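Gripper protective stops on approach, only over the bare table
Forum: Arms and End Effectors > Troubleshooting
9 replies

tolliver_k
We have a two-finger gripper on a Varkell arm with a small camera at the wrist. It picks parts off a plain table, and since April it has been going into protective stop on the way down. No part in the fingers, nothing on the table where it comes down. The log says contact force over limit, 50 N, at the last bit of the descent. It did this 40 times out of 488 cycles on the last long run. I rehomed the gripper and redid the tool mass and it made no difference.

Before I pull the wrist apart I'd like to know if anyone has seen this.

bracketmoth
Is the force number real? Did the fingers touch the table or does the controller only think so?

tolliver_k
Real in at least some cases. There are rub marks on the fingertips and I heard it hit twice. I was standing there with the pendant both times.

I jogged it back to the approach pose with the fingers open and saved what the wrist camera gets from there. The light is overhead and a bit forward, and the table is a matte light gray with nothing printed on it. 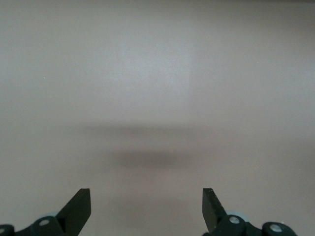 Descent height comes from a vision routine we got with the Eliseo package. It estimates the distance to the surface and subtracts the finger length. When it's wrong it's wrong on the low side, so the arm keeps going.

ferrule99
That's your problem. You are asking a single camera to judge distance to a surface with no texture. The only thing it has to work with is a shadow, probably the gripper's own, and that has no hard edge anywhere. Put a printed mat down and run it again.

dunmore_cell
I don't agree. 448 good cycles on the same table says the routine copes. If it was the surface it would fail a lot more than that. I'd look at the wrist cable. We had a Kuusk force sensor that threw spikes whenever joint six went past a certain angle, and it took us weeks to find because the spikes only showed up near the bottom of the move.

ferrule99
A bad cable doesn't leave rub marks on the fingertips.

dunmore_cell
It can if the offset drifts and the controller tries to correct for it. But fine, they can test both. Hold the arm in free air at the same joint angles, log force for ten minutes, see if it moves.

pell_and_sons
Safety question first. What speed is it coming down at, and does anyone reach in there between picks? If the height estimate can be wrong then it shouldn't be the only thing deciding where the arm stops. Set a safety plane in the controller just above the table and leave it on. I would not run another cycle without that.

tolliver_k
There was a plane. I checked this morning and it was switched off in the config that got loaded in April. Nobody reaches in while it runs, the gate is interlocked, but I take the point. It's back on now and I dropped the approach speed.

bracketmoth
So April is when the plane went off and also when the stops started. Did the config change anything else? Exposure, gain, tool frame?

tolliver_k
Tool frame is the same. Exposure went from fixed to auto. I ran the free air test too and force stayed flat the whole time, so I'm leaving the cable alone.

Set exposure back to fixed and taped a Vovmont calibration sheet to the table. 421 cycles, no stops. I changed both at once so I can't say which one did it. I'll take the sheet off tonight and run it again with only the exposure fixed.

ferrule99
Leave the sheet on.

dunmore_cell
Take it off, or you won't know. Flat force in free air rules out the cable at rest, by the way. It doesn't rule it out with the wrist moving. I'd still log it during a descent.

pell_and_sons
Either way keep the plane on, and lock that setting so a config load can't clear it. On ours it needs the safety password. Check whether yours was ever set.

tolliver_k
It was still the default. Changed it. Will post the run without the sheet when I have it.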